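The Lining

My uncle left me a sideboard and a job to do, and I'd been putting off both.

Reginald Dvorak wasn't really my uncle. He was my mother's lodger for 16 years, and then he was the man who came for Christmas, and by the time I was old enough to ask what he was to us it would have been rude. He mended clocks badly and furniture well. When he died he left my brother the tools and he left me the sideboard, with a luggage label tied to one of the handles. On the label he'd written: needs relining, don't skimp.

So that was my summer. I'd got the drawers out and stood them along the hall, and I'd peeled off the old lining, which came away in flakes like the top of a pie. Underneath was a smell I knew straight away, pipe tobacco and those violet sweets he used to keep in his waistcoat. I had to go and stand in the garden for a bit.

The new stuff came from a shop in Flemum, which is a long way to go for drawer liner, but the woman in the Inlow shop only had it with roses on. I'm not against roses. Reginald was, though – he thought a drawer should be plain inside so you could see what you'd lost in it. The man in Flemum unrolled some beige and ran his thumb over it so I could hear the little bumps.

"That'll see you out," he said, and then he looked at me and said, "Well. It'll see the drawers out."

I bought more than I needed. I always do. I carried it home on the bus across my knees, and a boy of 13 or so asked me if it was a map.

I started after lunch, while the light was good. I'd cleared the big table and wiped it down and laid out the first pieces, and then I did what Reginald always did, which was nothing. He'd put his hands on a thing before he worked on it and just stay there. I used to think he was praying. When I was small I asked him, and he said no, he was letting it know who was in charge, and that he hadn't decided yet.

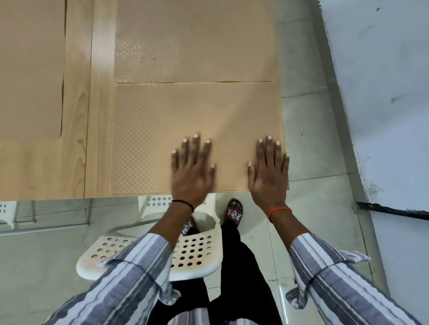

You have to let it settle, that's the trouble. It's been rolled up for goodness knows how long and it wants to go on being rolled up, and if you cut it while it's still sulking you end up with a piece that fits on the table and nowhere else. I learned that on the first drawer. I learned it again on the second.

By the third I'd slowed down. I had the wireless on low and I'd stopped looking at the clock (one of his, so no use anyway). I pressed and smoothed and measured and went back and measured again, and when I slid the piece into the drawer it dropped down flat with a sigh, right into the corners. I said "There!" out loud to an empty house.

That was the drawer that rattled.

I thought I'd knocked a joint loose. I tipped it one way and something ran along inside, and I tipped it back and it ran the other way, and there was nothing in there but my nice new lining. So I turned the whole thing over on the rug. He'd put a second bottom on it! A thin bit of board, held with two brass screws, so neatly done that I'd carried that drawer down the hall and never noticed.

I made a cup of tea before I opened it. I'm telling you that so you'll know the sort of person I am. My brother would've had the board off with a butter knife.

Inside was a violet sweet, gone white with age, which was what had been doing the rattling. Next to it was a tobacco tin, wedged in with a twist of newspaper, and in the tin was a photograph of my mother on the front at Bako. She was laughing at whoever held the camera. She had her shoes in her hand and her hair all over the place, and I'd never seen her look like that, not once, not at my wedding or anybody else's. On the back he'd written September, and under that, in smaller writing, asked her again.

He hadn't put what she said. I suppose I know what she said, or I know what she said out loud, anyway. But she'd kept his room for him all those years, and the sideboard had stood in it, and she'd polished it every week and told us not to touch.

I sat on the rug until the tea went cold. Then I put the photograph back in the tin, and the tin back under the board, and did up the screws. The sweet I kept. It's in the dish by the front door with my keys.

There was still the long drawer at the bottom to do, so I washed my hands and unrolled some more.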